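Chapter 7
Looking After the Gripper: Fingers, Fasteners and the First Hour of the Day

If you have worked your way through the earlier chapters in order (and bless you if you have, because Chapter 5 is a long one), you already know how to bring an arm up safely and how to read its joint positions. Now we come to the part of the machine that does the touching. In my years of teaching maintenance at Wakitville I have seen more mornings lost to a neglected pair of fingers than to any motor or controller, and so I have given the gripper a chapter to itself.

We will follow one cell all the way through, the Noninus cell, which my colleague Ebony Hinds and I set up first as a rendered model. Every check in this chapter is practiced on the model before you go near the hardware, and I would ask you to keep to that order even if you have done this sort of work before. The layout is a homely one, an arm beside a dining table, and students tend to like it because they can picture their own elbows in the way.

Start with the approach. Bring the arm in over the table, lower the gripper toward a small object, and stop there. Look along the forearm to the wrist and then down to the fingertips, and write down the position before you change anything at all.

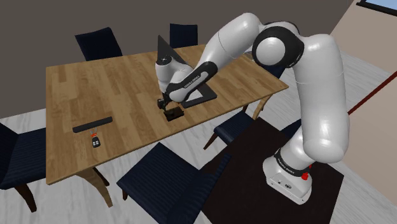
Figure 7.1. Gripper lowered to a small object on the tabletop, with the arm reaching over from its base beside the table.

Take your time over the chairs, too. A path that clears the tabletop nicely can still bring an elbow or a cable too close to a chair back, and Arwel Sayce, who wrote the first version of our checklist, put "walk round the furniture" at the very top of it. I have left it there.

Next comes the open position. Spread the fingers wide and study the pads, the linkage behind them and the bolt holes on the bracket. You want to know what the gripper looks like when all is well, so that a shifted pad or a missing bolt will jump out at you later on. Our logbook calls for this check every 50 cycles while a cell is new, and a full inspection at 3000. Do write the figures down by hand! Eleri Edwards found a creeping finger offset at cycle 1127 simply by reading back through her own notes over a cup of tea.

The old lock plate makes a fine thing to practice on. It is rusty and pitted, with a big round knob standing out from the face and a keyhole lower down, and a learner has to think about where each finger would go before closing anything. 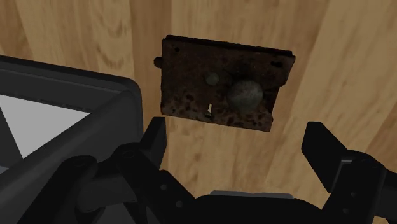

Gostildale, November

We pick up the work again with the fingers open and the plate in view between and beyond them. Before you close the gripper, answer three things in your logbook: which finger is nearer the plate, how far each would travel to meet the knob, and what the linkage would pass on its way. Then close slowly, at the lowest speed your controller allows, and keep one hand by the stop.

Section 7.1 deals with cleaning and replacing the pads. Section 7.2 takes up the linkage, and you will want your small hex keys and a good lamp for that one.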